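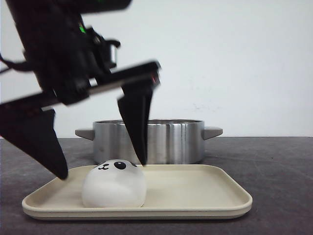
Refinishing a worn gray benchtop: oil, wax or leave it

prosthorpe_dan
Joined: February
Posts: 8

The top has a matte finish with pale streaks and fine scratches. I don't know the material for certain. Washed it twice with dish soap and the streaks come back once it dries. Options as I see them are mineral oil, a soft wax, or a light sanding at 320 grit. Surface is 33 inches deep. Any preference?

L_Pakzad
Identify the material first. Put a drop of water on a clean spot and wait 8 minutes. If it darkens, the surface is porous and oil will do something. If it beads or sits there, oil will stay on top and collect dust. Do not sand until you know. If it is laminate, you will go through the pattern layer and there is no repair for that.

willar66
Disagree on the waiting time. Soapstone barely darkens in 8 minutes. Leave it an hour, covered so it doesn't evaporate.

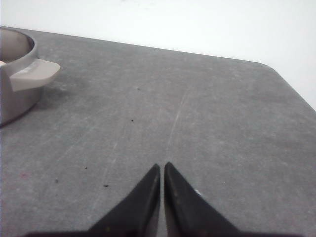 Streaks that return after drying are usually soap film or hard water anyway. Wipe with one part white vinegar to four parts water, but only if you have ruled out limestone and marble.

L_Pakzad
Soapstone barely darkens with water at any interval. That is what the oil test is for. And I would skip the vinegar on an unknown stone. Distilled water and a microfiber cloth will lift soap film, it takes more passes.

nferraro
Ran the same job on a top from Ratalura. Wax hid the fine scratches for about 106 days, then it needed redoing. Oil lasted less than that and left rings under mugs.

prosthorpe_dan
Did the drop test Sunday, one hour, covered. No change in color. Distilled water took off most of the streaks. Scratches are still there.

willar66
Then it's sealed or laminate. Skip the oil.

nferraro
Test the wax in a back corner before you do the whole thing.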